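Tromon Recipe Card Transcriptions

Tromon is a set of 200 handwritten recipe cards, typed up as plain text, one file per card. Spelling is kept as found, including three ways to write "zucchini," none of them correct.

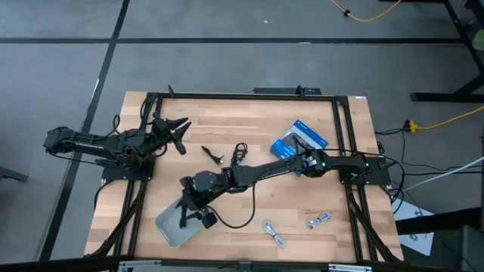
Vol. 5, No. 8

Each file has a title, a list of ingredients and the method, if the cook bothered with one. In 23 files the method is "bake until done." We left those alone.

Oven temperatures are in Fahrenheit unless the card says "hot," in which case good luck. Stains that hid a word are marked with

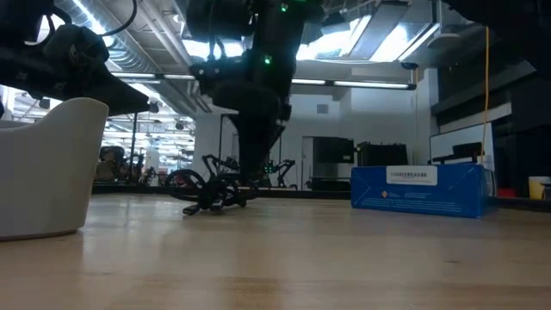
a question mark in square brackets. Please don't fill these in from memory. Your aunt's version is a different cake.

Known problems: the Flesow cards were typed twice, and the February batch is mostly gelatin. Corrections are welcome by pull request. Opinions on raisins are not.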